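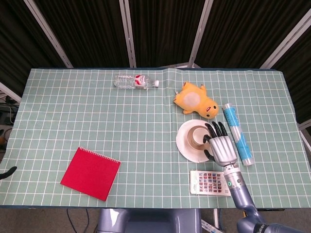
The green mat, mid-sort, with the yellow guy supervising.

So I finally did it. I took the big drawer, the windowsill and that awful shelf by the door, and I put the whole lot through the mat. If you've been reading for a while you know I've been threatening to do this since April, and I'm so happy to report that I can see the windowsill again!

The mat method came from my friend Hưng La, who sews (beautifully) and has a cutting mat covering half the apartment. Hưng's idea is that you never sort things where they live. You carry them, a handful at a time, to one flat surface with nothing else on it, and you look at them there. When something is sitting on a shelf it looks like it belongs on the shelf. Put the same thing on a plain green grid and you suddenly think, wait, why do I own this?

My rule is that a handful means what I can carry in one trip without using my chin. No bins or boxes, because I know myself and I'll fill a box with 300 things and then leave it in the hallway until the next holiday. A handful takes nearly 5 minutes, you decide, you clear the mat, you go back for more. I did 19 trips on Tuesday, with a long lunch in the middle, and I could have kept going (I did not keep going, I had noodles from Trịnh and sat down).

The handful up there is one of my favorites because it's such a silly mix. A water bottle, a plush toy, a long tube, a cup and its saucer. They have nothing to do with each other, and they'd all been on the same shelf for months!

The bottle was easy. Recycling. I'm a terrible bottle keeper, I always think I'll refill it for the car, and then I buy another one at the gas station in Pulldale and the first one rolls under something. If you're the same, my advice is to start with bottles. It's an instant win and it gets you moving.

The plush took longer. I love this little creature. It's round and yellow with stubby limbs and a pale patch on its back, and my family has never agreed on what it is. I say chick. My niece says egg, and she says it with total confidence, so I've stopped arguing. It was never going in the donation bag, but it did need a proper home, and now it sits on the bookcase next to the cookbooks, where it looks very pleased with itself. I've decided that keeping something counts as a decision as long as you give it a place the same day. Otherwise you're just moving it around.

Then the tube. Oh, the tube. I have a real weakness for long packaging, anything with a cap on the end, because I'm convinced I'll need it to mail a poster. I have mailed one poster in my life, to Cauã Holanda, and he picked it up in person in the end because the post office was closed. This one is white with a bright blue print, very cheerful, and I gave it a deadline: if I haven't used it by the end of the month, out it goes. It's standing behind the closet door with a sticky note on it. I'll report back.

The cup and saucer made me happiest. A cup on a shelf by the front door gathers keys and coins and old receipts, and after a while you forget you could drink from it. I washed both pieces and had my coffee from them that same afternoon, sitting at the table with the mat still spread out. They're plain white, nothing fancy, and they're my new weekday set. The mug I'd been using, the giant Neten one with the chipped handle, has been promoted to pencil holder.

A few of you asked what kind of mat to get. Any kind! Mine is a soft sage green with thin white grid lines and a navy edge, and it has a crease down the middle that I can't get rid of. I've tried leaving books on it overnight. If anyone has a trick for that, please tell me in the comments. A tablecloth or a bath towel would do the same job, though I do love the grid. It makes me want to line things up, and once I'm lining things up I'm having fun.

Next is the kitchen drawer with the 2 can openers, and after that the box from the Prakow move that I've been pretending is a side table. It has a lamp on it and everything. Wish me luck, and go clear off a table!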